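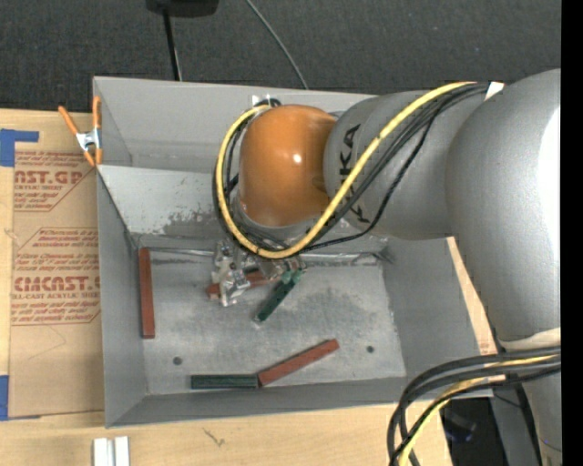
*Mihăilă*

**Cell meeting, Pikdale workshop, September**

Started 9.10, no apologies sent. Last minutes agreed, except that "gripper replaced" should read "gripper fingers replaced". Corrected on the shared copy.

**1. Cables on the KUKA**

Long talk on this. The yellow cable and the black bundle run over the gray link and loop round by the wrist. With the arm down in the bin the loop hangs near the back wall. Agreed it's too much slack for the low picks and about right for the high ones, so no simple answer. One thin black strand sags under the link on its own. To go back in with the bundle.

Proposal to shorten the loop: not agreed. Last time it was shortened the wrist pulled a plug out on the turn home. Instead add another tie on the link and run the wrist through its full turn by hand, slow, before anything else is moved. Stuma have been asked for a proper cable holder, quote not in yet.

ACTION: re-tie, then slow run with the guard shut. Before next long run.

**2. Bin**

Metal bin stays. Scuffing on the sloped panel at the back noted, plus stains and scratches on the floor. Question whether the worn patch upsets the part finding. Log says no more misses there than anywhere else. Leave it, wipe down weekly.

Orange-handled clamp on the left edge is holding well enough but there is a wish for something bolted. Table is wood so screws are possible. Not decided. Until then whoever starts the cell checks the clamp, and if the bin has shifted, re-teach the corners. Dont just nudge it back by eye.

**3. Gripper**

Fingers checked for play, fine. Fittings to be nipped up every 50 hours of running, was "when remembered". Sheet to be hung by the controller.

Discussed picks where a green and a red-brown block lie touching. Fingers come down between them and push. Nukano settings file has an approach height that is too low for this, raise it by 2 mm and try again. If no better, put it back and say so in the log, please, not like in spring.

**4. Run log**

1,172 picks since the last meeting. 36 stops, mostly drops near the walls, a few from the cable rubbing warning. No one had split them by cause so no more could be said. Log to get a cause column.

**5. Acrylic**

Sheet is still on the table next to the bin in its brown paper. Meant for the side guard. Needs cutting, saw is free in the afternoons. Blue tape on the table to come off after, not before, it marks where things go.

**6. AOB**

Spare cable ties nearly out, order with the Stuma stuff. Key to the controller cabinet to be put back on it's hook.

Closed 9.55. Next meeting once the re-tie is done and teh slow run is in the log.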